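We use cookies to remember your settings. Accept all | Manage choices
Reading time: 2 min

Gripper notes, 4th October. A thread on swapping the Elness fingers for the Birkis ones, with the same arm and the same controller.

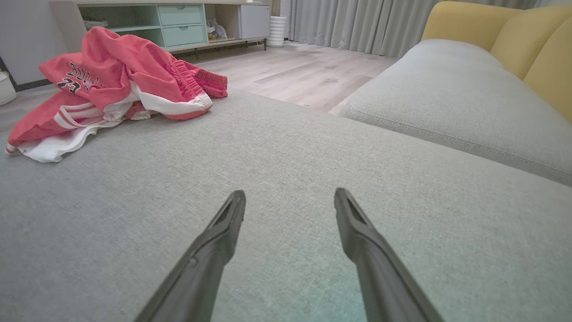 Wrist camera view, fingers open over the sofa cushion.

1/ The job is picking clothes up off soft furniture and putting them in a basket. Hard, flat tables are easy by comparison. A cushion gives when you push on it, so the height you planned for is never quite the height you get.

2/ The arm is the Hulme, which I've had since February. The controller is a Lusidus, running the same settings for both sets of fingers. I only changed the tool length and the closing force.

3/ Elness first. Wide pads, quite grippy, good on towels. On thin sports fabric they tend to push a fold along in front of them and close on nothing. I got used to going in steeper than I wanted to.

4/ The Birkis fingers are narrower and taper towards the tip. They get under a cuff or a hem much more easily. The downside is that a narrow tip also digs into the seat fabric if you come down too far.

5/ I now stop the descent 5 mm higher with the Birkis set and let the last bit happen slowly. That cured most of the digging in. It adds 2 seconds to each pick, which I can live with.

6/ The pink-red one with the white trim is a good test piece. The elastic cuff gives the fingers something gathered to close on. Going for the middle of the heap is less reliable, as you often come away with one layer and drop it on the lift.

7/ Camera next. With it mounted at the wrist I can see both tips and the gap between them all the way down. I tried a fixed camera on a stand for 8 days and kept losing the tips behind the arm.

8/ What the wrist view doesn't give me is a decent sense of height. Grey fingers over a light grey cushion don't help either. I may put a strip of bright tape on each tip and see if that's enough.

9/ Controller: no complaints about the Lusidus on speed. The force reading drifts after a long session, so I zero it before every run now. The menu for this is three levels down and I wish it had its own button.

10/ The log stands at 1124 picks across both sets. I haven't split it by garment yet, so I'm not posting success rates. My feeling is Birkis for thin stuff and Elness for anything thick, but I'd like the numbers first.

11/ Fingers are staying as they are for now. Next up is the same routine on the yellow sofa, which has rounder cushions, and then the tape on the tips.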